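Workshop tips I brought home from an open day

In March I went to the open day at Rumel in Troltthorpe. They showed us robot arms which work with small parts, and I went mostly for the robots, but I came back with ideas for my own bench.

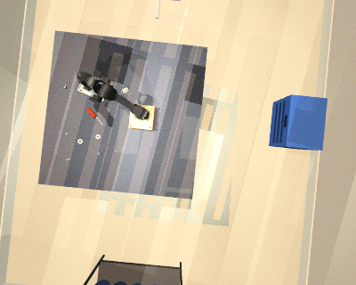

Picture: Rumel open day

Keep washers and nuts away from the tools. With a screwdriver and washers lying on the same surface, I always push something to the floor with my sleeve. At home I now use a shallow tin for each size, 9 tins in all, and a cloth under them.

Fix the base first. The black arm was mounted on a square wooden block, and I copied this for my small vice. Cut the block a little bigger than the foot of the vice and drill the holes before you sand. My block cost nearly 200 pence at Tijani, from the offcuts box.

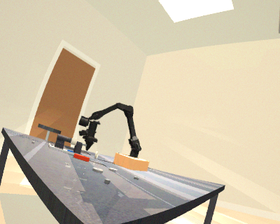 Reading time: 2 minutes

Leave free space below the place where you work. When a gripper hangs over a table like this, you see how much room a hand also needs. I keep the tall things at the back and the flat ones in front.

Wipe the bench with a dry cloth before you sort screws. Magnets are good for steel, but brass you must pick by hand.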